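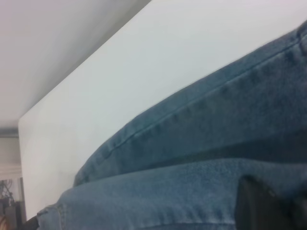

Jeans kaufen im Internet, oder: Was eine Größe noch bedeutet

Juli 2022

Seit ein paar Wochen habe ich wieder eine Hose zu wenig, und weil der letzte Laden in unserer Fußgängerzone, der Jeans ohne Löcher führte, jetzt Handyhüllen verkauft, bin ich im Netz gelandet. Ich mag das nicht besonders. Ich habe es trotzdem dreimal gemacht und dreimal etwas zurückgeschickt, und darüber wollte ich schreiben, bevor der Ärger verraucht ist.

Angefangen hat es mit Deleck. Deleck wirbt damit, dass man dort nie wieder die falsche Größe bestellt. Man gibt Körpergröße, Gewicht und Alter ein, wählt zwischen drei gezeichneten Bäuchen den aus, der dem eigenen am ehesten entspricht, und dann rechnet irgendetwas. Bei mir kam Weite 34 heraus. Ich trage seit Jahren 33, aber gut, die werden schon wissen, was sie tun. Die Hose kam, und ich hätte einen Pullover mit hineinstecken können.

Rücksendung, Formular, Grund: »zu groß«. Danach schlug mir dieselbe Seite für dasselbe Modell wieder 34 vor. So viel zur lernenden Größenberatung.

Was mich daran stört, ist der Ton. Auf der Startseite steht, die Empfehlung beruhe auf den Daten von 994 Testpersonen. Das soll vermutlich nach viel klingen. Wer waren die? Wie alt, wie gebaut, wie viele davon haben die Hose hinterher behalten? Darüber kein Wort. Ich habe beim Kundendienst nachgefragt und eine freundliche Antwort bekommen, in der stand, dass man meine Zufriedenheit sehr ernst nehme.

Die Sache mit den Zoll

Eigentlich wäre es ja einfach. Auf dem Etikett stehen zwei Zahlen, Bundweite und Innenbeinlänge, beides in Zoll. Ein Zoll sind 2,54 Zentimeter, das lässt sich nachrechnen. Eine Hose in Länge 30 müsste demnach innen gut 76 Zentimeter lang sein. Ich habe an meinem Schrank das Maßband angelegt: Die ältere war ziemlich genau so lang, die neuere zwei Zentimeter kürzer. Gleiche Angabe, gleiche Marke.

Bei der Weite ist es noch schlimmer. Dort gilt die Zahl offenbar als Kompliment. Man macht den Bund weiter und lässt die Nummer stehen, damit der Kunde sich schlank fühlt. Ich fühle mich davon nicht schlank, ich fühle mich auf den Arm genommen. Und wenn dann noch zwei Prozent Elasthan im Stoff sind, misst man am Morgen etwas anderes als am Abend.

Kikdale, das ist der zweite Anbieter, bei dem ich es versucht habe, gibt immerhin eine Tabelle mit Zentimetern an. Leider steht nirgends, ob der Bund flach liegend oder rundherum gemessen wird, und ob vor oder nach der ersten Wäsche. In den Bewertungen streiten sich die Leute darüber seitenlang. Einer schreibt, sie falle groß aus, der nächste, sie falle klein aus, beide vergeben fünf Sterne. Von den 959 Bewertungen habe ich vielleicht zwei Bildschirmseiten gelesen und war danach weniger schlau als vorher.

Nachhaltig, sagt der Anhänger

Das dritte Paar war von Jansen, und da hing ein Stück Pappe dran, fast so groß wie eine Postkarte. Darauf stand, mit dieser Hose spare ich rund 30 Liter Wasser. Gespart gegenüber was? Gegenüber einer anderen Hose von Jansen, gegenüber dem Durchschnitt, gegenüber dem Modell vom Vorjahr? Eine Fußnote gab es nicht, nur ein Blatt und einen Tropfen als Zeichnung. Ich will nicht ausschließen, dass sich da jemand wirklich Mühe gegeben hat. Aber eine Zahl ohne Vergleich ist für mich Dekoration.

Dazu passt, dass ich inzwischen drei Kartons quer durchs Land geschickt habe. Das rechnet auf dem Anhänger auch keiner gegen.

Die Jansen saß übrigens am besten. Zurückgegangen ist sie wegen der Taschen, in die kein Portemonnaie passt, das diesen Namen verdient. Wozu macht man Taschen, in denen nur ein gefalteter Kassenzettel Platz hat?

Was ich jetzt mache

Ein Leser hat mir Ustent empfohlen, dort wird nach eingeschickten Maßen genäht. Klingt vernünftig, kostet allerdings entsprechend, und umtauschen kann man nicht. Ich traue meinem Maßband, aber mir selbst mit dem Maßband auf dem Rücken traue ich weniger. Bis November warte ich damit noch, so lange hält die alte. Der Saum ist durch, das Knie wird dünn, sonst fehlt ihr nichts.

Falls jemand von euch schon bei Ustent bestellt hat: Bitte in die Kommentare damit, am liebsten mit Zentimetern und dem Hinweis, wie oft die Hose seitdem gewaschen wurde. Gutscheincodes lösche ich.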